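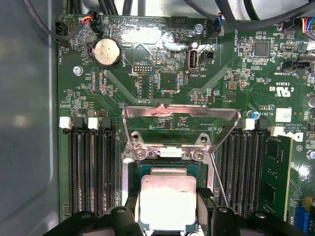 Prelo takes in office computers that companies have finished with, and its open day was a chance to see what becomes of them. The hall is on the Hovik estate, a short walk from the bus stop, and visitors go around in small groups. We began with motherboards. A board is checked while it is still in its chassis, with the load plate of the processor socket standing open and the silver top of the CPU in view. The labels printed on the board do a lot of the work for a beginner: BATTERY beside the coin cell, HDD_TEMP and FAN_SYS2 by their headers, INT_USB2 at the upright USB port. Memory slots run down both sides of the socket, and a green module sits in the rightmost one. I had never looked at one this closely.

Prelo handled 3000 machines last year, most of them from two large clients. Every case gets a paper job sheet at the door and keeps it until it leaves. Ours was number 206. The sheet lists the parts in the order they are to be checked, and memory comes before drives.

The second stop was a slotted aluminum table where a whole desktop lay on its side. Here we could see how the parts fit around each other — the power supply in one corner, the drive bay further along, the perforated drive cage standing above it. The power cables are red, yellow and black.

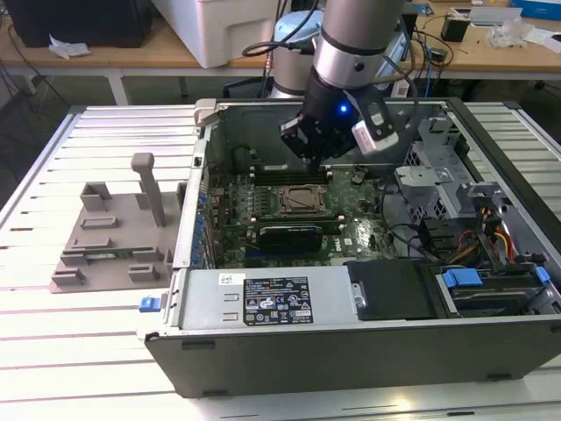

Open desktop case on the aluminum work table, Prelo open day, 26 Jun 2020

Questions were mostly about data. Drives are wiped on site, and any that fail the wipe go to Tsolakis for shredding. Working machines are sold through the Skoseo shop, where a basic desktop starts at 70 dollars.

The tour is free but places have to be booked. Parking is at the back of the building. Coffee was served in the front office at the end, and the shop price list was on the counter.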